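Weltach Fabric Steamer, Upright Model
Home > Garment Care > Steamers > Upright

Product code: WT-U2
Supplied by: Tapsell Garment Care Equipment
Page last revised: 22 Jun 2021

Overview

The Weltach upright steamer is intended for back rooms, alteration shops, costume stores and small print shops that handle finished garments. It removes storage and shipping creases from knits, light wovens and most synthetic fabrics. It is not a press. It will not set a sharp trouser crease, and it should not be used to bond hems or fusible interfacing.

The unit consists of a wheeled base with a lift-out water tank, a two-section pole, an insulated hose and a steam head with a flat metal face. A hanger bar clips to the top of the pole. All parts other than the base can be replaced without tools.

Dark fabrics

Most questions we receive concern black garments. Black polyester and black cotton both show shine when a hot metal surface is pushed across them under pressure. The steam head should be held just off the cloth for the first pass. If a crease remains, the bonnet (supplied) is fitted over the head and the second pass is made with light contact. Work from the inside of the garment where the construction allows it.

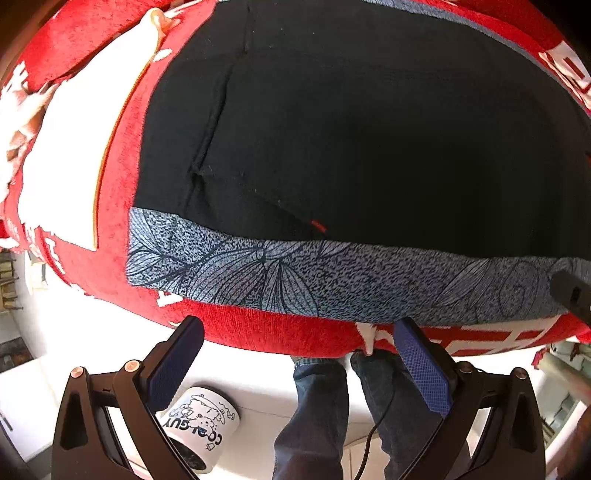

Lint should be taken off before steaming. Moisture tends to hold fibers against the surface, and a roller used afterward on damp cloth will leave marks on some finishes. Allow the garment to hang until it is dry to the touch before brushing, folding or bagging.

Elastic trims and waistbands need less steam than the body of the garment. Use the low setting and keep the head moving. Repeated heating shortens the life of rubber-cored elastic -- this applies to any steamer, including ours.

Specification

Type: upright, continuous steam
Steam settings: 2 (low, high)
Pole: two sections, twist lock
Steam head: metal face, plastic body, removable bonnet
Hose: insulated, push-fit at the base, bayonet fit at the head
Tank: lift-out, screw cap with one-way valve
Water: tap water in soft areas; demineralized water elsewhere
Heater service interval: 3000 hours
Low-water cutoff: automatic, with amber lamp
Casters: four, two of them locking
Color: gray only

Printed fabrics

Printed textiles should be treated according to the ink, not the base cloth. Water-based prints that have been fully cured can be steamed from either side. Plastisol and transfer prints soften with heat and must be steamed from the back, with no contact between the head and the print. Do not fold a printed area onto itself while it is warm. If the print method is not known, test a corner and wait until it has cooled before judging the result.

Large flat pieces such as banners, table covers and flags hang best from the optional wide bar. Steam from the top down in overlapping strips. Let the lower edge hang free; pulling on it while the cloth is warm can stretch the hem out of line.
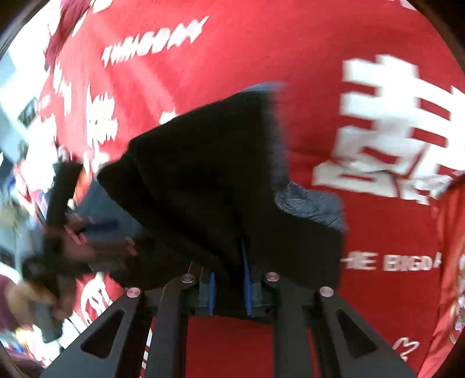 Folding should wait until the cloth has reached room temperature. For stock that goes straight to a shelf, we suggest a cooling rail next to the steamer. The Bekunari rail (listed separately) stands at the same height as the hanger bar, so garments can be moved across without being lifted.

In the box

Base unit with tank
Pole sections
Hanger bar
Hose with steam head
Bonnets, 2
Heat-resistant glove
Descaling sachets, pack of 16
Printed manual

Maintenance

Descale once a month in hard-water areas. Empty the tank, dissolve one sachet in warm water, fill to the lower line and run on the low setting until the amber lamp comes on. Rinse the tank, refill with clean water and run on high for five minutes into a bucket. Do not use vinegar. It attacks the valve seal and voids the warranty.

Wash bonnets by hand and air dry. Replace them when the face becomes thin or hard. A worn bonnet sheds fibers, and these show most on black cloth.

The hose must not be coiled tightly or stored under the base. Condensed water collects in any low loop and will spit from the head on the next start. Hang the head on its hook and let the hose drop in a straight line -- this drains it back to the base.

Accessories and spares

Wide bar for flat textiles: WT-WB
Bonnet, single: WT-BN
Tank cap with valve: WT-TC
Descaling sachets, pack of 16: WT-DS
Bekunari cooling rail: BK-R1
Drorkwood hanger set, contoured: DW-H

Drorkwood hangers are recommended for heavy knits. Thin wire hangers mark the shoulders under steam and are not covered by our advice on knitwear.

Delivery and returns

Units ship in one carton. Check the tank and cap for damage before filling. Unused units may be returned in their original packing; opened bonnets and descaling sachets are excluded. Spares are sent separately from the main unit when ordered together.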